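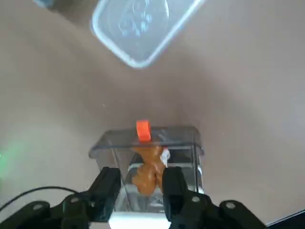 *A small clear box and a plastic food container on a beige tabletop.*

# Say the Number, Then Stop Talking

The room goes quiet around the word "salary." Every time. Chibuzor Usman has run her pay workshop at the Somlow career center 19 times now and she still waits for it, that little dip. Pens down. Eyes on the floor.

"Say a number," she tells the woman in the front row. "Any number. You're not signing anything."

The woman says a number. Then she says "but I'm flexible," and half the room groans, beacuse they've all done it.

That's the first hour, pretty much. Saying a figure out loud and not taking it back.

## The sentence after the sentence

Usman spent years in hiring before she went out on her own. Other side of the desk. What she noticed was the tail end of things. A candidate would ask for a fair amount, good case, calm voice, and then keep going. Would negotiate herself down before anyone had answered.

"I'd be reaching for my water glass," Usman says. "I was going to say yes. By the time I put the glass down she'd dropped her price."

So: count to ten in your head. Look at the person. Let it be awkward. She has people practice this in pairs and it is painful to watch, two grown adults staring at each other over a folding table, one of them biting her lip. Someone always cracks up. They start over.

## What do the others make

The second part is harder. Asking coworkers what they earn.

Most people in the class never have. One woman, a scheduler at a shipping office, had worked next to the same guy for years, ate lunch with him, knew his kids' names. No idea what he made. She asked him the week after her first session. The gap was $377 a month.

She didn't storm in anywhere. Went home, wrote it down, slept badly. Then booked a meeting with her manager and brought a single page. What she does, what's changed since she was hired, the number. She got most of it. Not all.

"Most of it is still rent," she told me.

Danilo Tiongson, who manages a warehouse team and came along as one of only 2 men in the room, said he'd never been asked by a woman on his staff what he was paid. Men had asked him plenty. He hadn't thought about that until he said it, you could see him thinking about it.

Would he have told them?

"Yeah. I guess. Yeah."

## Not everyone's sold

Vinzenz Kuster, a labor economist I called the next morning, likes the workshop fine. His worry is where it puts the work. Teach women to ask better and you've still got a system where pay depends on asking. He'd rather see ranges posted on every job ad and yearly pay reviews that happen whether or not anyone raises a hand.

Usman doesn't argue. She'd take posted ranges tomorrow. But the people in her Tuesday class have a review coming up next week or next month, and they want something to say in it.

And asking can cost you. She's blunt on this. Some managers hear a man as confident and a woman as difficult, same words exactly. She's had students come back with nothing but a cooler boss. A couple left for other jobs. One is still there, still annoyed.

## Homework

Last 45 minutes, phones away. Everybody writes one page.

- What you were hired to do
- What you do now
- The number, written as a number

No "I feel." No "I was hoping maybe." Usman walks around with a red pen and crosses out the word "just." There's a lot of crossing out.

The woman from the front row goes last. She stands up, reads her page, gets to the figure. Says it. Her hands are shaking a litte and the paper rattles.

Then she shuts her mouth and looks at Usman, who looks right back.

Nine seconds, ten, eleven. The radiator knocks.

"OK," Usman says. "Let me see what I can do."

*The next round of classes starts in July. Sign up at the Somlow front desk.*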